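Ein Nachmittag mit vier Händen

Zu Besuch beim offenen Labor von Plomevo, wo zwei Roboterarme lernen, den Tisch zu räumen

Wer zu Plomevo will, muss zuerst durch den Hof einer alten Druckerei und dann eine Eisentreppe hinauf. An der Tür hängt ein Zettel mit der Bitte, leise zu schließen. Ich bin an diesem Nachmittag im November 2023 zu früh gekommen und durfte trotzdem hinein, man gab mir Kaffee und einen Stuhl nahe bei der Heizung.

Die Firma öffnet ihr Labor zweimal im Jahr für Besucher, das nächste Mal wieder im Januar. Angemeldet waren diesmal 19 Personen: Studierende, zwei Lehrerinnen mit ihren Klassen­sprechern, ein Ehepaar aus der Nachbarschaft, das seit Jahren wissen wollte, was hinter den erleuchteten Fenstern geschieht. Ich selbst schreibe sonst über Handwerk und verstehe von Programmierung wenig. Vielleicht war das an diesem Tag kein Nachteil.

Man stellt sich unter einer Robotervorführung leicht etwas Schnelles vor. Im Labor geht es jedoch langsam zu. Das Projekt heißt Zotel und beschäftigt sich mit Geschirr: Becher und Tassen sollen von zwei Armen gegriffen, verschoben und abgestellt werden, auch wenn sie jedes Mal ein wenig anders stehen. Eine Mitarbeiterin setzte sich an das Steuerpult und führte die Arme zuerst selbst. Solche geführten Durchgänge werden aufgezeichnet, und aus ihnen lernt später das Programm, das im Haus Pan genannt wird. Für eine einzige Aufgabe sammelt man 100 Durchgänge, bevor man das Programm allein probieren lässt.

Nach der Einführung durften die Besucher in Gruppen zu 3 Personen ans Pult. Das war für mich der schönste Teil. Ein Schüler, der vorher nur auf sein Telefon geschaut hatte, bewegte den Greifer so vorsichtig, als ob er ein Ei halten müsste. Die Nachbarin dagegen war energisch und lachte laut über sich selbst. Ich brauchte für meinen Versuch sieben Minuten und hatte danach Schmerzen im Daumen. Die Augen wollen immer auf die eigene Hand schauen, dabei muss man auf den Tisch sehen, und die Entfernung schätzt man von oben sehr schlecht.

Über dieses Problem sprach man auch in der Pause. Ein weißer Becher ist für den Menschen das einfachste Ding der Welt. Für eine Kamera kann sein Rand im starken Licht beinahe verschwinden. Deshalb schaut das System aus mehreren Blickwinkeln, einmal von oben auf den ganzen Platz und einmal ganz nah am Greifer. Die Halterungen dafür kommen von Fukik, einer kleinen Werkstatt zwei Straßen weiter, mit der man seit der Gründung zusammenarbeitet.
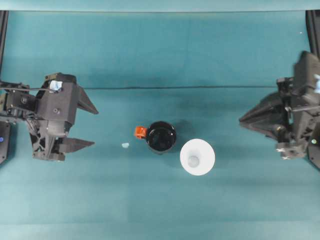
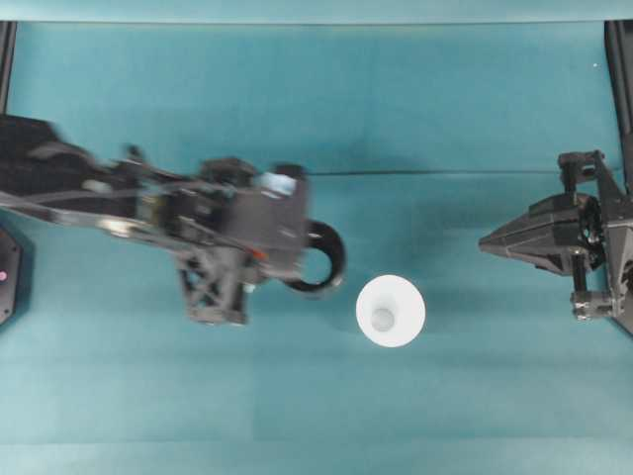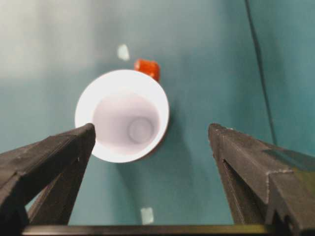
Der weiße Becher auf dem Arbeitstisch bei Plomevo, zweimal im Überblick und zuletzt aus der Nähe des Greifers gesehen.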